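4.2 Collecting the demonstrations

All demonstrations in this section were given by remote control in simulation. The operator sits at a desk with a pair of tracked hand controllers, one for each of the robot's grippers, and sees what the robot's cameras see. We had planned to compare this with guiding the arms by hand, the method used in our earlier Jolton study, but a simulated arm is difficult to take by the wrist. The comparison therefore rests on the old Jolton recordings, which were made on a physical arm with a different set of fixtures, and readers should treat it with the suspicion they would bring to any comparison of that sort.

The controller layer is a modified version of Gatesby, our in-house teleoperation software. Gatesby maps controller motion to gripper motion at a fixed scale and ignores anything the operator does while the clutch button is released. The clutch was added so that operators could put their arms down. It also became the most informative signal in the data set. Operators released it just before the steps they found difficult, sat still for a moment, and pressed it again with what we can only assume was resolve. We kept these pauses in the raw logs and removed them from the training set, for reasons discussed in Section 5.

The most troublesome part of the kitchen, from a teaching point of view, was a white knob on a plain gray panel. A person would use it without breaking off a conversation. For an operator working through a camera view it calls for a decision about depth, made from one viewpoint, on a surface with very little texture to judge by. Figure 3 gives the view from the gripper.

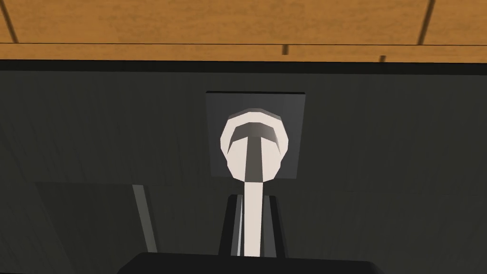

Figure 3. Gripper view of the white knob and its stem, with one black finger on each side of the stem.

Early sessions were instructive mainly about the operators. Several approached the knob from an angle, as they would at home, and pushed the fingers against the panel before they had reached the target. Others came in straight and very slowly, and their recordings are among the longest we have. The policy trained on the slow recordings learned to be slow. It learned this part thoroughly, and would hover before the panel with an air of deep thought until the time limit relieved it of the duty.

We then asked operators to split each demonstration into an approach and a contact phase, marked by a foot pedal. The pedal was ignored in the first sessions and used with enthusiasm afterward, including once as a footrest, an event visible in the logs as a single contact phase that outlasts the task. After discarding recordings of this type, 2574 demonstrations remained, of which 215 involve the knob. Sessions were limited to 20 minutes. Past that point, operators reported tired shoulders and we observed a decline in standards.

A second difficulty is the viewpoint from the robot's body. When the robot leans or turns, its camera goes with it, and the operator must work out which way is up from whatever the room offers. Rooms in the Fondside set have paintings on the walls, chosen by us as decoration. Operators told us they used them as a horizon. The Sveinbjörnsson rooms, which we had considered the cleaner and more scientific design, have bare walls, and were universally disliked.
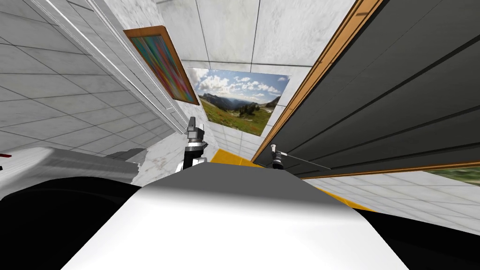

Why not simply level the camera image for the operator?
We tried it in 144 of the recordings. A leveled image is more comfortable to look at, but the operator's hand motions then no longer match the directions seen by the policy, and the trained policy reached to one side of its target with great consistency. Operators were given the unleveled image in all later sessions.

Operators were also asked to rate each of their own demonstrations on a five-point scale directly after giving it. These ratings agreed poorly with whether the task had been completed and fairly well with how long it had taken, quick failures being remembered with some fondness. We report them in the appendix and do not use them to weight the training data.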